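Vesdale Bench Drape — black panel, green edge strip

Item no. VD-390
In stock. Ships in 5 business days.

Large fabric panel for the side or back of a workbench. Black cloth, bright green strip along the lower edge. Hangs from a rail, a shelf edge, whatever you have. Made for busy benches where the background is a mess and you'd like it not to be.

What you get
Panel, black
Edge strip, bright green, already sewn on
16 clips, black
Carry sleeve

What you don't get
Rail. Sold separately, see the Ilteron rail kit. Any round rail will do, also most square ones. Bracket arms are on a seperate page too.

Fabric
Dull finish, tight weave. Doesn't throw light back at you. Lint shows, it's black, keep a roller near by. Cold wash, hang dry. No bleach. Do not iron the green strip. We mean it, the color goes patchy.

The green strip
Most asked question. It's there so you can see where the cloth ends. Black cloth over a dark bench, people snag it, pull the whole thing down. With the strip you see the edge from across the room. Also adds a little weight so the bottom hangs flatter. Strip can be unpicked if you hate it — small scissors, go slow, there's a double row of stitching.

Hanging it
Clip the two top corners first. Then the middle. Then fill in. Straight or at an angle, both fine, a slanted hang gives you more clearance at one end of the bench. Leave a gap under the strip for cables. Cables over the front of the cloth are ok too, just don't let them drag on it all day or you get shiny lines.

Over a bright white wall or table it blocks the glare very well. Over a window, less so. Get the lined version for windows (back in July).

Sizes
Standard and long. Long is for double benches. If you're between the two get the long and fold the top over, the clips will take a double layer. We don't cut to size any more.

Changes since the last batch
Clips are black now, used to be white. Stitching on the strip is doubled. Carry sleeve has a drawstring, the zipper kept jamming and we got a lot of mail about it. Old clips still fit the new panel and the other way round.

Goes with
Ilteron rail kit, round
Ngô lint roller, wide
Trasis cable ties, reusable, pack of 30

Returns
30 days, unwashed, all clips in the bag. We count them. Return postage is yours unless the panel is faulty, then its ours. Panels with the strip unpicked can't come back.

Stock note
Standard is going fast, long is fine. Green strip only for now. Orange edge is sold out and we have no date for it, please don't write in asking. Page updated November 2, 2020.
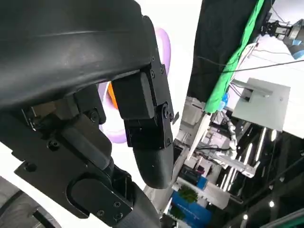 Reading time: 2 min

Black cloth across a busy workspace, green strip on a slant, two cables running across from it. Screen colors vary a bit — ask for a swatch if the green matters to you.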